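Clinotley two-finger gripper, 4 months in
Posted Sep 22, 2022
2 out of 5

Quick one, on lunch. Bought the Clinotley parallel gripper direct from Relow in April, $1,085 plus the wrist camera bracket. Wanted something cheap for moving small stuff in and out of cardboard trays. Mostly it does that.

Good: light, opens wide, black apart from the silver bolt heads so it doesnt throw much glare back at the wrist camera. Flat pads, easy to wipe. Install took one evening, manual is fine.

Bad: it lets go. No warning. Somewhere past 700 cycles the fingers started opening by themselves after a fault reset. You clear the error, it homes, and homing means OPEN. Doesn't check if it's holding anything. First time it was a sponge, who cares. Second time a full glue stick box, all over the floor. Then it did it with my hand under it, and the left finger caught my knuckle against the tray wall. Not bad, but it bled.

Worse, the e-stop does the same thing. Hit stop, power drops, grip goes with it. Page 2 of the manual says "holds on power loss." Mine does not. Emailed Relow, got told to update firmware. Updated. Same thing. Emailed again, they want it shipped back at my cost.

Also check your finger mount bolts. Mine worked loose and the pads stopped meeting square, so thin things slid out sideways. Threadlocker fixed it, should of come with some.

Tried a friend's Quezada for a week. Slower, uglier, $179 more, but it stays shut when you kill the power. The Ollgate I had before that did too.

If you keep this one: never reset with your hands in reach, nothing heavy, nothing hot, nothing you'd be sad to drop. I now send it over the tray before I clear any fault, fingers open, tray empty, and only load up after it homes clean. 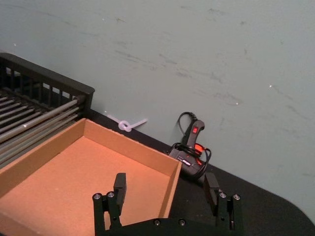 Will update if Relow ever covers the shipping.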